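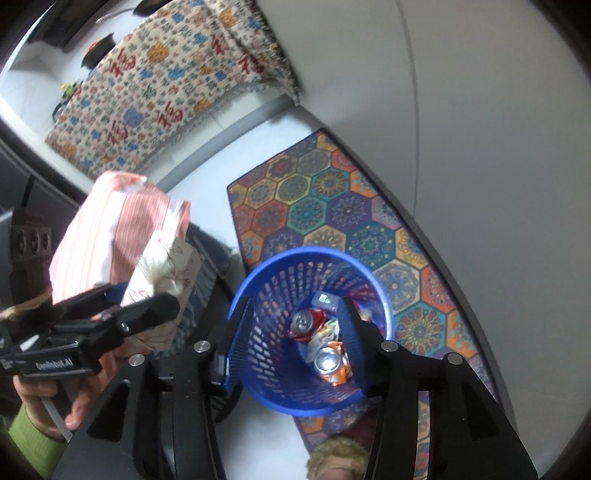 Junaid Talpur asked whether cans can go in the same small basket as wrappers, and says his building won't take them mixed. Most of the questions we get start there, so it goes first.

August 13, 2023
By the Gerkwood Home Desk

Can I put drink cans in a room wastebasket?
Yes, if you sort it before it goes out. Crushed cans take up less room, but check your local rules — a few recycling programs want them whole.

Is a mesh basket okay without a liner?
For dry trash, yes. Rinse the cans first. Anything sticky will run through the holes and onto the floor or the mat.

How often should I empty it?
Every two days in summer if it holds cans or food wrappers. Paper alone can wait a week.

How do I wash a plastic basket?
Warm water, dish soap, and an old toothbrush for the holes. Let it dry upside down.

Should it stand on a mat?
It can. A patterned mat hides small marks better than pale tile does — lift it and sweep under it when you empty the basket.

Do wrappers go in with the cans?
Most snack wrappers are regular trash. Pull them out before recycling.

Last updated: June

Comments

mahasneh: We rinse ours and still get ants. Do you use anything?

treneo_7: Soap on the rim works for me. Around 200 cans a year here, no ants so far.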